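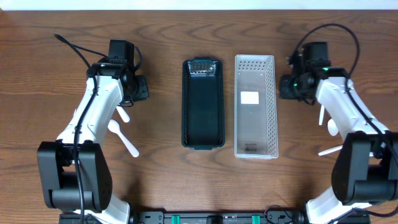

Mellia is a way of teaching a pair of robot arms to tidy small objects by chopping human demonstrations into short pieces and letting the arms practise the joins. I've been keeping this wiki's pages on tabletop learning for a while now, and Mellia is the one I get asked about most (usually by people who have just tried plain imitation learning and watched it wander off halfway through a job). The standard task is cutlery. Two baskets stand side by side between the arms, one dark teal and one see-through whitish, and white plastic utensils lie out on the wood near each arm. It looks easy! But a flat white handle is a slippery thing to plan a grasp for, and half of it may well be behind the arm when you want to look at it.

The name comes from the group's old code folder. Graciela Riquelme and Ksawery Sikora wrote the first version at the Herkadham lab, and Dardo Tapia joined when they moved from one arm to two.

## How it works

A demonstration is recorded from start to finish with a person driving both arms. The software then cuts the recording wherever a gripper opens or closes, so one long tidy-up becomes a string of bits: reach, grasp, carry, let go. Each bit is stored with the camera views and joint positions from its first moment.

Training comes in two passes. The first is ordinary copying, bit by bit. In the second, the policy is started from the end of one bit and asked to carry on with the beginning of a different one, often borrowed from another recording. I think of it as learning to change trains. The arms meet far more awkward in-between positions this way, and those are where the older policies used to freeze.
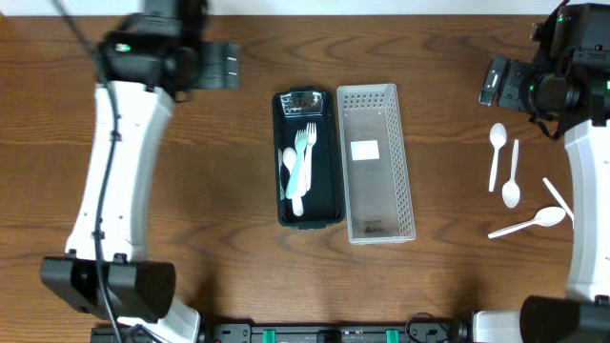
*White spoons on the wood, with a small bunch of cutlery, one teal fork included, in the dark tray.*

## Results

The published set has 1,506 demonstrations. The plan was 2,000, but Sikora stopped recording in May when the curve went flat, and I've never seen anyone regret it. Testing used 270 runs with fresh layouts, split evenly between Mellia and the plain copying baseline. Mellia finished more of them, and the gap was widest when spoons lay close together or pointed in different directions.

Cristóbal Gallardo later tried the same recipe on Skitwood, a benchmark with wooden pegs, and got a much smaller gain. His view is that pegs stand still and look alike from every side, so there is less for the second pass to fix. I'm inclined to agree, though Riquelme doesn't.

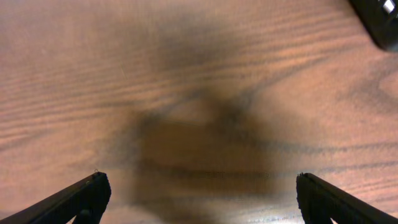 **Known problems: wrist cameras and shadow**

The wrist view is the weak spot. With open fingers over bare wood, a big soft shadow can sit right between them, and glare can wash out the grain beside one fingertip. Early policies sometimes closed on a patch of dark table as if it were an object. Washington Magalhães got round a good deal of this by randomly darkening and brightening parts of the wrist images during training, and his patch is in the main branch now.

Glossy tables remain harder than matt ones. If you're setting up your own rig, I'd move the lamp before touching any of the training settings.

See also: *Nilsuwan grasp scoring*, *Skitwood*, *Two-arm teleoperation*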